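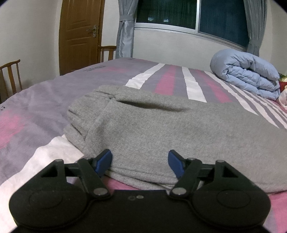 장비구매 게시판 > 핸드헬드 그리퍼 10세트 견적, 예산 초과인데 어디서 깎나요

글쓴이: 견적지옥
급해서 두서없이 씁니다. 일요일까지 구매안 올려야 해요.
가정 내 정리 작업(옷, 담요, 이불 개기) 수집용으로 핸드헬드 그리퍼 10세트 잡았습니다. 예산 상한 3190만원, 부가세 포함. 증액 불가. 이미 물어봤고 혼났음.
후보는 Alness. 세트당 340만원 견적 받았습니다. 부가세 포함이고 본체, 손가락 패드 한 쌍, 카메라 마운트까지. 카메라는 갖고 있는 거 씁니다.
계산해보시면 아시겠지만 10세트면 넘어요. 많이는 아닌데 넘음. 거기다 소모품, 케이스, 배송은 아직 하나도 안 넣었고요.
Voten은 더 싸다는데 견적 회신이 안 옵니다. 전화도 안 받음.
선택지가
- Alness 수량 줄이기
- Alness랑 Voten 섞기
- 일부 렌탈
이 정도인데 해보신 분들 의견 좀요. 특히 소모품 얼마나 잡아야 하는지 전혀 감이 안와요.

댓글

밤샘수집반
수량 줄이세요. 고민할 게 없는데
10세트가 전부 동시에 돌아가나요? 저희는 사람 스케줄 때문에 항상 몇 세트는 서랍에 있었음

견적지옥
동시에는 아니고 집마다 하나씩 내보내려고요. 회수하고 다시 보내는 시간 때문에 넉넉하게 잡은 겁니다

밤샘수집반
그럼 더더욱요. 회수 주기부터 표로 그려보세요. 택배 하루 당기는 게 장비 한 대 사는 것보다 쌉니다

도면만십년
반대. 예비기 없이 현장 내보내면 망해요.
핀 하나 풀려서 손가락이 안 벌어지는 날이 꼭 있음. 그날 그 집 일정 통째로 날아가고 섭외비는 그대로 나갑니다. 수량을 줄일 게 아니라 집 수를 줄여야죠. 세트 수랑 집 수를 똑같이 맞춰놓은 계획서가 제일 위험합니다.

밤샘수집반
집 수 줄이면 과제 목표가 깨지는데요? 글쓴분이 정할 수 있는 문제가 아닐 텐데

도면만십년
그럼 과제 쪽에 말을 해야죠. 예산은 그대로고 목표도 그대로고 예비기는 없고. 그건 계획이 아님

견적지옥
두 분 다 맞는 말씀이라 더 괴롭네요... 집 수는 제 권한 밖 맞습니다. 일단 한 세트 빼면 상한 안에는 들어가요. 근데 남는 돈이 너무 적어서 소모품이 문제

소모품담당
소모품 얘기 나와서 길게 씁니다. 제가 그것만 했어요.
패드를 본체 예산에 뭉뚱그려 넣지 마세요. 항목 따로 빼야 합니다. 본체는 자산, 패드는 재료비라 결재선이 다른 데가 많아요. 그쪽도 그러면 재료비 예산에서 나갈 수도 있으니까 회계팀에 먼저 물어보시고. 되면 상한 문제 절반은 풀립니다.
저희는 Melis에서 5쌍 묶음으로 샀습니다. 가격은 수량따라 달라서 안 적을게요. 견적 요청하면 금방 와요.
그리고 교체 기준을 처음부터 문서로. "닳으면 교체"라고 써놓으면 사람마다 다 달라요. 저희는 얇은 면 한 겹 집어서 미끄러지면 무조건 교체로 했습니다.

견적지옥
헉 재료비로 빼는 거 생각도 못했어요. 바로 물어보겠습니다

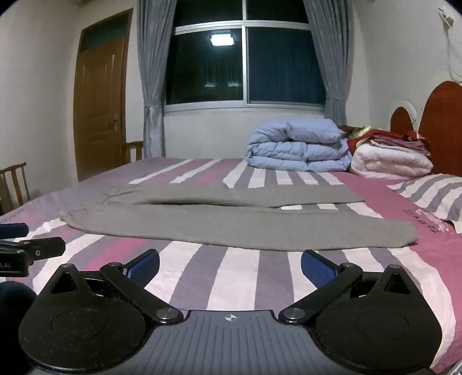
소모품담당
패드 수량은 작업 종류별로 나눠서 잡으세요. 평균 내서 곱하면 틀립니다. 셔츠 같은 얇은 거 위주인 집이랑 침구 위주인 집이랑 소모가 달라요, 저희 경험으로는. 침구도 다 같은 침구가 아니고요. 저 회색 담요처럼 위에 접힌 겹이 아래 넓은 겹 위에 일부만 걸쳐 있으면 위쪽만 집어야 하는데, 초보자는 아래까지 같이 집었다가 놓고 다시 집고를 반복합니다. 뒤쪽에 두툼하게 접어놓은 하늘색 이불은 또 다른 얘기. 벌림 폭부터 확인하셔야 해요. 두꺼운 거 목록에 있으면 업체에 최대 벌림 폭 꼭 서면으로 받으세요. 카탈로그 숫자는 패드 안 붙인 상태로 적어놓은 데도 있었음.

도면만십년
패드 질감도 물어봐야 함. 같은 파란색이라고 같은 재질 아닙니다. 저희 예전에 호환품 샀다가 볼트 구멍은 맞는데 표면이 매끈해서 전량 반품

견적지옥
벌림 폭 서면 요청 메모. 저희 목록에 두꺼운 이불 있습니다ㅠ 그거 빼면 안 된대요

세탁기옆자리
지나가다. 청소용품도 넣으세요
하우징에 먼지 진짜 잘 붙습니다. 검은색이라 더 티나고. 관절 쪽에 섬유 보풀 끼면 움직임 뻑뻑해지는 거 겪었어요. 브러시랑 에어 스프레이, 큰 돈 아닌데 예산에 없으면 결국 누가 자기 돈으로 삼

소모품담당
동의. 그리고 볼트 풀림 방지제

세탁기옆자리
그것도요ㅋㅋ 드라이버도. 집집마다 드라이버 있을 거라고 생각하지 마세요

회의록지기
Voten 쓰는 쪽입니다. 싸긴 싼데 글쓴분 상황에는 비추.
이유
납기 늦음. 저희는 4월에 오기로 한 게 한참 뒤에 왔어요
펌웨어 문의 답변 느림
카메라 마운트 별매
마운트까지 더하면 Alness랑 차이가 생각보다 안 커요. 그리고 두 기종 섞으면 손가락 길이랑 카메라 위치가 달라서 나중에 데이터 맞추느라 인건비가 더 듭니다. 장비비 아껴서 인건비로 다 나감

값싼게최고
저는 Voten 잘 쓰는데요. 답변 느린 건 인정. 고장은 거의 없었고 부품 구조가 단순해서 직접 고칩니다
섞는 것도 작업별로 나누면 됩니다. 얇은 옷은 한 기종, 침구는 다른 기종. 이러면 뒤에서 맞출 일이 적어요

회의록지기
작업이랑 기종이 딱 묶여버리면 그게 더 문제 아닌가요. 나중에 모델이 옷은 이 손, 이불은 저 손 이렇게만 배우면 어쩌시려고

값싼게최고
목적에 따라 다르죠. 작업별로 따로 학습할 거면 상관없음

회의록지기
글쓴분은 한꺼번에 쓸 것 같은데

견적지옥
네 한꺼번에 씁니다. 혼용은 접을게요. 그리고 Voten 아직도 회신 없음 ㅎㅎ

밤샘수집반
렌탈은 알아보셨어요? Moltdale이 핸드헬드도 빌려줍니다. 저희는 본격 시작 전에 빌려서 시험만 했음

견적지옥
Moltdale 전화해봤는데 최소 기간이 있더라고요. 저희 일정 전체를 빌리면 사는 거랑 별 차이 없고 보증금 따로. 근데 초반 몰리는 기간만 예비기로 빌리는 건 될 것 같아요

도면만십년
그거 괜찮네요. 예비기를 렌탈로. 단 파손 책임 조항 꼭 읽으세요. 집에서 쓰는 거라 떨어뜨립니다. 침대 위면 다행이고 타일 바닥이면 끝

소모품담당
렌탈품 패드는 누가 부담하는지도. 저희는 반납할 때 새 패드 값 청구당함

견적지옥
아 그런 것도 있군요... 조항 받아서 볼게요

세탁기옆자리
야간 수집도 하시나요? 저녁에만 시간 되는 집들 많아서 물어봄. 밤이면 창문에 천장등이 비쳐요. 장비는 아니지만 커튼 칠 건지 놔둘 건지 지침 정해두셔야. 조명을 따로 살 건지도 이때 결정나고

밤샘수집반
조명 안 사도 됩니다. 집 조명 그대로가 목적 아닌가요

세탁기옆자리
저도 사라는 얘기는 아님. 결정을 해두라는 거. 저희는 안 정하고 시작했다가 중간에 조명 사자는 얘기 나와서 예산 다시 짰어요

견적지옥
조명은 안 사는 걸로 하고 지침에만 넣겠습니다

값싼게최고
Alness한테 가격 협상은 해보셨어요? 대학이면 교육기관 할인 있을텐데

견적지옥
대학 아니고 회사라서요. 수량 할인 물어봤더니 10세트는 수량도 아니라는 분위기...

회의록지기
본체 말고 케이스나 여분 패드 얹어달라고 하세요. 단가는 안 깎아줘도 현물은 주는 경우 있음. 저희 그렇게 받았어요

도면만십년
그리고 보증. 서면으로. "소모성 부품 제외"라고 써있으면 소모성 부품이 뭔지 목록 달라고 하세요. 관절 핀을 소모품이라고 우기는 데 봤습니다

견적지옥
(추가) 회계팀 답변 왔어요. 패드랑 청소용품은 재료비로 빼도 된답니다!! 소모품담당님 감사합니다
그래서 지금 안:
Alness 본체는 한 세트 줄여서 구매, 상한 3190만원 안쪽
패드는 Melis, 재료비로. 침구 집은 넉넉히
브러시, 에어, 풀림방지제, 드라이버 재료비
초반 예비기 Moltdale 단기 렌탈, 이건 운영비로 되는지 문의중
Alness에 벌림 폭이랑 보증 제외 부품 목록 서면 요청함

밤샘수집반
좋네요. 회수 주기표도 붙이세요. 왜 한 대 줄여도 되는지 물어봅니다 분명히

도면만십년
저는 그래도 예비기 하나는 자산으로 있어야 한다고 봅니다. 렌탈 끝난 다음에 고장나면요? 후반에 고장이 더 많은데

밤샘수집반
후반엔 집이 줄어서 남는 게 예비기 되죠

도면만십년
일정이 계획대로 줄면 그렇죠. 줄던가요 그게

밤샘수집반
그건... 할말 없음

소모품담당
패드 처음부터 다 사지는 마세요. 5쌍 묶음 몇 개만 먼저 사서 써보고 추가 발주. 침구 집 먼저 돌려보면 소모 속도 바로 나옵니다

견적지옥
넵 첫 발주는 적게. Alness 벌림 폭 답 오면 여기 댓글로 달게요. 이불 두께 재러 갑니다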